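Forum > Roboter und Handhabung > Greifer > Einrichten und Warten

Greifpunkt stimmt nach Fingerwechsel nicht mehr, Becher werden eingedrückt

Rorau
Erstellt am 14.5.23

Hallo zusammen,

ich betreue einen Arm mit Zweifingergreifer, der an einer Küchentheke Pappbecher aufnimmt, aufstellt und zum Getränkespender bringt. Gesteuert wird das Ganze über Florolari, die Kamera sitzt am Handgelenk. Das lief stabil, bis ich die Finger getauscht habe. Die alten hatten Spiel, die neuen haben dieselbe Form und kommen vom selben Lieferanten.

Seitdem habe ich zwei Fehler. Bei stehenden Bechern greift er seitlich versetzt. Ein Finger berührt den Becher zuerst und schiebt ihn ein Stück, dann erst kommt der andere. Bei liegenden Bechern fährt er schräg auf die Öffnung zu, ein Finger soll hinein und der andere bleibt außen, und da trifft er immer wieder den Rand. Der Rand knickt dann ein und der Becher ist Ausschuss.

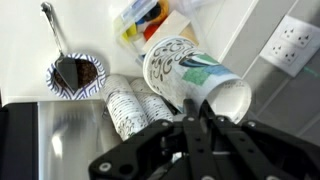

Handkamera, Anfahrt auf den liegenden Becher

Was ich schon gemacht habe:

- Schrauben an den Fingerplatten nachgezogen
- Werkzeugpunkt aus der alten Konfiguration neu geladen (Z = 149 mm)
- Nutzlast geprüft, eingetragen sind 494 g für Greifer mit Kamera und Halter
- Greifkraft auf die kleinste Stufe gestellt
- Neustart von Steuerung und Greifer

Die kleinere Greifkraft hilft gegen das Eindrücken, dafür rutschen ihm volle Becher durch. Das ist also keine Lösung. Der Versatz ist nicht jedes Mal gleich groß. Morgens nach dem Einschalten ist er kleiner, später am Tag größer, und wenn der Arm vorher weit auf die andere Seite geschwenkt hat, ist es am schlimmsten.

Muss ich die Handkamera neu kalibrieren oder reicht es, den Werkzeugpunkt neu einzumessen? Und in welcher Reihenfolge geht man da vor? Im Handbuch steht beides in getrennten Kapiteln ohne Verweis aufeinander.

Danke schon mal
Rorau

Phùng

Hatte ich auch mal. Bei mir war es die Greifkraft. Stell die wieder hoch und nimm dickere Becher, die dünnen aus Pappe taugen für so was sowieso nicht. Oder du klebst was Weiches auf die Finger, Moosgummi geht gut, gibt es im Bastelladen.

Neu kalibrieren würde ich nur, wenn gar nichts anderes hilft, dauert ewig.

Kommentar von Rorau: Danke, aber der Versatz ist schon da, bevor der Greifer überhaupt zudrückt. An der Kraft kann das nicht liegen. Die Becher sind vorgegeben, die kann ich mir nicht aussuchen. Moosgummi probiere ich trotzdem, wenn der Rest stimmt.

Kommentar von Phùng: ok, dann weiß ich auch nicht 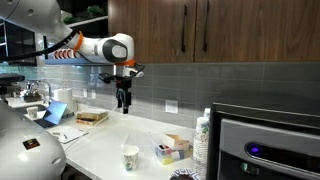 Macario Jaramillo
Moderator im Bereich Greifer, Inbetriebnehmer

Ich gehe das der Reihe nach durch. Bei dir kommen wahrscheinlich zwei Dinge zusammen: ein mechanischer Fehler aus dem Fingerwechsel und etwas, das sich je nach Armstellung ändert. Das zweite riecht nach Kabel.

Bevor du irgendetwas einmisst, muss die Mechanik in Ordnung sein. Alles, was du vorher kalibrierst, kannst du sonst wegwerfen.

1. Arm in eine Stellung bringen, in der der Greifer senkrecht über einer freien Stelle der Theke hängt. Finger fast schließen, Spalt von vorn und von der Seite ansehen. Er muss von oben bis unten gleich breit sein. Läuft er unten auf oder zu, sitzt eine Fingerplatte schief auf ihrer Auflage.

2. Anlage freischalten, beide Finger abnehmen, Auflageflächen säubern. Reste von Schraubensicherung sind der Klassiker. Man sieht sie auf schwarzen Teilen schlecht, mit dem Fingernagel spürt man sie sofort.

3. Finger wieder ansetzen, alle Schrauben erst von Hand anlegen, dann über Kreuz anziehen. Wer eine Schraube ganz festzieht und dann zur nächsten geht, verdreht die Platte um das Lochspiel. Das hast du vermutlich beim Nachziehen gemacht, der Fehler wird dabei eingefroren. Drehmoment nach Angabe des Greiferherstellers, neue Schraubensicherung, aushärten lassen.

4. Kamerahalter auf festen Sitz prüfen. Wackelt der, ist jede Handkalibrierung nach einer Stunde hinfällig.

5. Nullpunkt des Greifers neu setzen (ganz schließen, Wert übernehmen, ganz öffnen, Wert übernehmen). Das wird nach einem Fingerwechsel gern vergessen. Das Programm rechnet sonst mit der alten Öffnungsweite.

Dann zum Kabel. Dein Versatz hängt davon ab, wo der Arm vorher war. Ein Leitungsstrang, der am Arm entlangläuft und vor dem Handgelenk zu kurz abgefangen ist, zieht je nach Stellung am Halter. Viel Kraft ist das nicht, an einer Kamera auf einem dünnen Blech reicht es aber. Fahr im Handbetrieb mit kleiner Geschwindigkeit alle Endstellungen an, die im Programm vorkommen, und schau nur auf das Kabel. Es muss in jeder Stellung noch einen Bogen haben. Besonders die Stellung am Spender würde ich mir ansehen, da ist das Handgelenk meistens am weitesten verdreht. Kabelbinder nicht stramm ziehen, besser Klettband nehmen.

Danach einmessen, und zwar in dieser Reihenfolge:

a) Werkzeugpunkt. Feste Spitze auf die Theke stellen, Fingerspitzen geschlossen, die Spitze aus mehreren deutlich verschiedenen Richtungen anfahren. Den alten Wert nicht laden. Gleiche Finger heißt in der Zeichnung gleich, am Flansch kann das trotzdem abweichen.

b) Nutzlast. Neu bestimmen lassen, nicht nur nachsehen, ob etwas drinsteht. Stimmt der Schwerpunkt nicht, kann es beim Handführen und bei der Kollisionserkennung Ärger geben.

c) Handkamera. Erst jetzt, mit Kalibrierplatte, flach und fest auf der Theke. Platte nicht auf ein Tablett legen, das federt.

d) Probelauf mit einem leeren Becher bei 30 Prozent Geschwindigkeit. Erst stehend, dann liegend.

Zum liegenden Becher noch: Schräg in die Öffnung fahren ist empfindlich. Setz einen Vorpunkt auf die Verlängerung der Becherachse und fahr von dort linear hinein. Wenn der Arm direkt aus einer Gelenkbewegung kommt, beschreibt die Fingerspitze am Ende einen Bogen und nimmt den Rand mit.

Kommentar von Rorau: Das mit dem Festziehen stimmt leider, ich habe eine nach der anderen zugemacht. Kabel schaue ich mir an. Ich melde mich.

Rorau, Rückmeldung

So, ich bin durch. Reste von Schraubensicherung waren auf der rechten Auflage, der Spalt lief nach unten auf. Nach dem Säubern und über Kreuz Anziehen ist er gleichmäßig.

Beim Kabel war es wie vermutet. Der Bogen oben an der Schulter war groß genug, vor dem Handgelenk war der Strang aber mit einem Kabelbinder so stramm angebunden, dass er in der Spenderstellung auf Zug ging. Den habe ich aufgeschnitten und durch Klettband ersetzt, mit mehr Schlaufe. Danach alles in der angegebenen Reihenfolge eingemessen. Der Wert in Z ist ein anderer als vorher, der alte galt also wirklich nicht mehr.

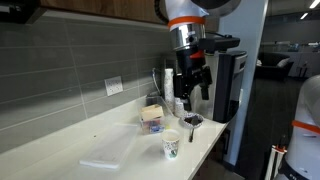 Wird nach jedem Lösen der Fingerschrauben die komplette Kalibrierung fällig?

Der Werkzeugpunkt muss jedes Mal neu eingemessen werden. Die Handkamera nur dann, wenn ihr Halter gelöst oder verbogen wurde. Sitzt der Halter noch wie vorher, genügt eine Kontrolle mit der Kalibrierplatte.

Skinier

Ergänzung zu dem, was Macario geschrieben hat, falls das jemand später findet.

Ich mache nach jedem Eingriff am Greifer einen Wiederholtest: 20 Griffe auf denselben Punkt, mit aufgemaltem Kreuz auf einem Blatt Papier, das auf der Theke festgeklebt ist. Fingerspitzen knapp über dem Kreuz anhalten lassen und schauen, ob sie streuen oder nur versetzt sind. Sind sie immer gleich versetzt, stimmt die Kalibrierung nicht. Streuen sie, ist etwas lose oder es zieht etwas. Zwischen den Griffen den Arm jeweils in eine andere weit entfernte Stellung schicken, sonst findet man einen Kabelfehler nicht.

Glänzende Fliesen und helle Arbeitsplatten machen der Kamera übrigens auch zu schaffen. Bei uns lag die Bechererkennung nachmittags daneben, wenn Licht auf die Platte fiel. Belichtung fest einstellen, die Automatik abschalten. Vielleicht erklärt das einen Teil deiner Unterschiede zwischen morgens und später.

Kaffeemehl nicht vergessen. Wenn im Arbeitsbereich offenes Pulver steht, zieht das mit der Zeit in die Führungen. Ich wische die Führungen trocken mit einem Pinsel aus und fette nur, wo der Hersteller es vorsieht. Keine Druckluft, damit bläst man es weiter hinein. Im Juli haben wir einen Greifer zerlegt, der genau daran schwergängig geworden war, der Motorstrom beim Schließen war vorher schon eine Weile gestiegen. Den Wert kann man mitschreiben lassen.

Kommentar von Rorau: Belichtung stand auf Automatik. Habe ich umgestellt, mal sehen. Den Test mit dem Kreuz habe ich heute gemacht, es streut nichts mehr. Stehende Becher greift er mittig. Bei den liegenden habe ich den Vorpunkt eingebaut, da fehlt mir noch ein längerer Lauf.

Kommentar von Macario Jaramillo: Greifkraft danach wieder auf den alten Wert stellen, bevor du mit vollen Bechern fährst.

Kommentar von Rorau: Ist gemacht.

Ähnliche Themen

Zweifingergreifer schließt nicht vollständig nach Stromausfall
Florolari: Vorpunkt und lineare Anfahrt anlegen
Handkamera verliert Verbindung, wenn das Handgelenk dreht
Welche Fingerauflage für Pappe und dünnen Kunststoff?
Nutzlast bestimmen, Arm driftet beim Handführen
Gestapelte Becher vereinzeln, Greifer nimmt immer zwei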